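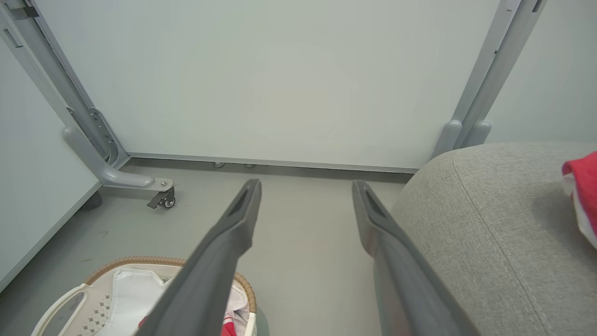 What do we need to budget for besides the arm itself? Spare fingers, a second wrist camera cable, shipping both ways if something goes back for repair, and a few hours of somebody's time every month.

I'm copying my notes into this ticket so the next person who puts in a purchase request doesn't start from zero like I did.

Opened Monday, 9:40 am. The Larnura quote came in at $809 for the gripper kit, which sounded great until I read the second page. Fingers are listed as a wear item and they're not in the kit price! A replacement pair is $71. I asked for four pairs and got told to fill out a different form (of course).

11:15 am. Called Trimesano to compare. Their kit is $591, fingers included, but the mounting plate doesn't fit our wrist and the adapter is a separate order. They couldn't give me a price on the phone – only a lead time, and it was long.

Tuesday-ish update, I forgot to log it at the time. Laundry pickup is what we're buying for, so I care a lot more about finger tips than about lifting strength. The tips on what we run now narrow down and have a slot near the end, and I want the same shape again if we can get it. Wide pads were no good on washcloths when we borrowed a set in March.

Status: waiting on adapter price. If it comes in under $100 I'm leaning Trimesano, otherwise Larnura plus spares. The Nureck line has almost $527 left in it this quarter, so either way part of this rolls over to the next one, and I've already asked Pärn whether they'll split the invoice. No reply yet.

Please don't close this one – I still need the form number for the spare fingers.

3 comments · 2 shares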